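Sterkateck Community Kitchen
Tue 7 September
Over the coming posts we will set out how the kitchen intends to sort, match and store its reusable containers and their lids. The guidance applies to every group that books the kitchen, including the evening classes. (Thread)

Sterkateck Community Kitchen
The stocktake in June recorded 476 pieces in the container cupboards. Lids and bases were counted separately. A good many lids had no base, and the reverse was also true. Groups have told us they spend the end of a session hunting through the drawers, and the present arrangement has plainly run its course.

Sterkateck Community Kitchen
From this week, lids are to be checked one at a time on a clear, flat surface before they go back into storage. Please do not check them in a stack. A warped rim is easy to miss when it is pressed between two others, and a lid that rocks on the table will not seal.

Sterkateck Community Kitchen
Round lids are the first group to be dealt with. They are the most numerous and the most often mismatched, as several sizes differ by only a few millimetres. The green ones are a particular concern, having come to us from more than one set over the years. 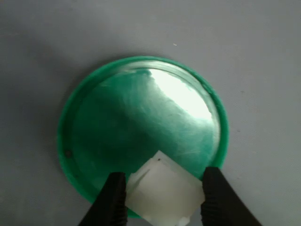
What should be done with a lid that is scratched but still fits its base?
Keep it in use for dry goods, provided the scratches are fine and the rim is sound. Lids with deep cuts or cracks are to be withdrawn.

Sterkateck Community Kitchen
On surface wear more generally: light scuffing on the inner face is normal in plastic that has been washed many times. It does not by itself mean a lid has to go. Run a fingertip over the marks. If the nail catches, put the lid in the withdrawal tub and note it on the sheet inside the cupboard door.

Sterkateck Community Kitchen
Look at the underside as well as the top. Food tends to lodge in the step inside the rim, and a quick rinse will not always shift it. A soft brush and warm soapy water will do the job. Scouring pads are not to be used on any plastic item, whatever its age or colour.

Sterkateck Community Kitchen
Cúc Lò, who coordinates kitchen bookings, has prepared a matching chart with the outline of each lid size at full scale. Lay the lid on the chart and read off the number. Sizes run from 2 to 9, and the number is to be written on the rim label of both lid and base – never on the inner face.

Sterkateck Community Kitchen
We have been asked about the older Potex containers. They will stay. Their lids are a slightly looser fit and should be stored with their own bases, already closed, on the lower shelf. Please do not substitute a lid from the Usura set, even where it appears to sit well enough.

Sterkateck Community Kitchen
A note on where to work. The benches are needed for food right up to the end of most sessions, so lids may be sorted in the side room on a clean mat. Leave space between the pieces. Anything sorted in this way must be washed again and dried fully before it returns to the cupboard.
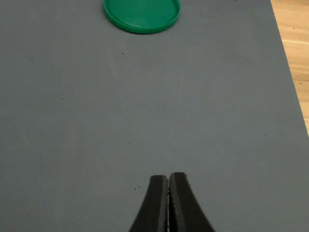

Posted by Sterkateck Community Kitchen

Mats are to be wiped down after use and hung on the rail by the side room door. They should not be rolled while damp. Please sweep the floorboards along the edges too, as crumbs collect there and are then carried back into the kitchen.

Sterkateck Community Kitchen
Storage will change as follows. Bases will be nested by size in the wide drawers. Lids will stand upright in the racks above, rim to rim, with the size label facing out. Eight racks have been ordered and the first of them is already fitted beside the sink.

Sterkateck Community Kitchen
A lid without a base will be held for two months in the tub marked "Unmatched". Groups that believe a piece belongs to them may collect it during office hours. After that period, sound lids will be offered to the craft program, where they are in steady demand as paint dishes and drip trays.

Sterkateck Community Kitchen
Containers brought from home remain welcome, but they should carry a name. Masking tape is adequate for a single session. For anything left overnight we ask for a proper label on the lid and on the base – the two part company sooner than most owners expect.

Sterkateck Community Kitchen
Hường Triệu will be in the kitchen before the regular Thursday booking to show the chart and the racks to anyone who would like to see them. The demonstration is short and no registration is required. Groups that cannot attend may ask for a printed copy of the chart at the front desk.

Sterkateck Community Kitchen
A reply to a question received this morning: the square and rectangular containers are not part of this round. Please leave them in their present cupboard, lids on. They will be measured once the round sizes have been settled, and a separate notice will be issued at that time.

Sterkateck Community Kitchen
Corrections to the chart may be left in the booking folder. Please give the size number and the colour of the lid. (End of thread)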